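Call for Readers: Young Adult Fiction Reading Panel

Khaemba Prize for Young Adult Fiction
Posted 05/10/2018

The Khaemba Prize invites applications from members of the public who wish to serve as first-round readers for the coming award cycle. The Prize is given each year to an unpublished novel written for readers between the ages of twelve and eighteen. It is administered by the Stidwood Library Foundation, which also hosts the final reading and the award evening.

In the last cycle the Prize received 433 eligible manuscripts. Every one of them was read in full by at least two members of the panel before the longlist was drawn up, and the Foundation intends to keep to that standard. To do so it is seeking to appoint 30 new readers, who will join those returning from earlier years.

The Role

Readers are assigned manuscripts in batches of five. A batch is sent electronically, and a new one is released when the reports on the previous batch have been filed. Most manuscripts fall between 200 and 400 pages. The longest submitted last year ran to 430 pages, and readers should be prepared to meet one of similar length in any batch.

For each manuscript the reader completes a report of one to two pages. The report contains a short summary of the plot, an assessment of voice, character and pacing, a note on suitability for the stated age group, and a recommendation. Recommendations are limited to Advance, Discuss and Decline. A manuscript marked Discuss by either reader is passed to a third.

Reports are confidential. They are not sent to authors, although the Foundation may draw on them when preparing general feedback for longlisted writers. Manuscripts are read without the author's name attached, and a reader who recognizes a work must return it unread and notify the panel office.

Categories

Applicants are asked to state which of the following they would be willing to read. A reader may select as many as desired, and will not be assigned work outside the categories selected.

Contemporary and realistic
Fantasy and the supernatural
Historical
Mystery and suspense
Science fiction
Romance
Novels in verse

Readers in fantasy and historical fiction are especially needed. Some submissions deal with bereavement, violence or self-harm. Applicants may ask not to be assigned manuscripts on particular subjects, and such requests do not affect the decision to appoint.

Who May Apply

Applicants must be at least eighteen years old and comfortable reading and writing in English. No degree or professional experience in publishing is required. The Foundation welcomes applications from teachers, librarians, booksellers, book bloggers, students and parents, and from anyone else who reads widely in fiction for young people — including those who have never written a review.

The following persons are not eligible to serve: anyone submitting a manuscript in the same cycle; members of that person's household; literary agents currently representing a submitting author; and employees of Temano Books, which holds the first option to publish the winning novel.

Time and Payment

The reading period opens in June and lasts sixteen weeks. Most readers complete one batch every three weeks. Readers are paid a fixed fee per batch, issued once all reports in the batch have been accepted. The current fee schedule is included in the information packet. Readers work from home and must supply their own computer or reading device.

New readers attend one online orientation session, at which a sample chapter is discussed and the report form is explained. The session is not paid.

How to Apply

Applicants should submit the following through the Dremura online portal:

1. A completed application form, including category preferences.
2. A sample report of no more than 600 words on any young adult novel published within the last ten years. The report should address both strengths and weaknesses.
3. A statement of no more than 200 words describing the applicant's reading habits.

Published reviews may be attached but do not replace the sample report. Résumés are not required and will not be considered. Applications sent by mail or left at the library desk cannot be accepted.

All applicants will receive a written reply. The Foundation regrets that it is unable to comment on individual sample reports. Former readers who wish to return need only complete the short renewal form — a new sample is not necessary unless more than three years have passed since the last batch was filed.

Questions about eligibility or access needs may be sent to the panel office through the contact page of the portal.
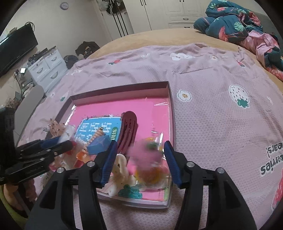 Stidwood Library Foundation | Department of Prizes and Reading Programs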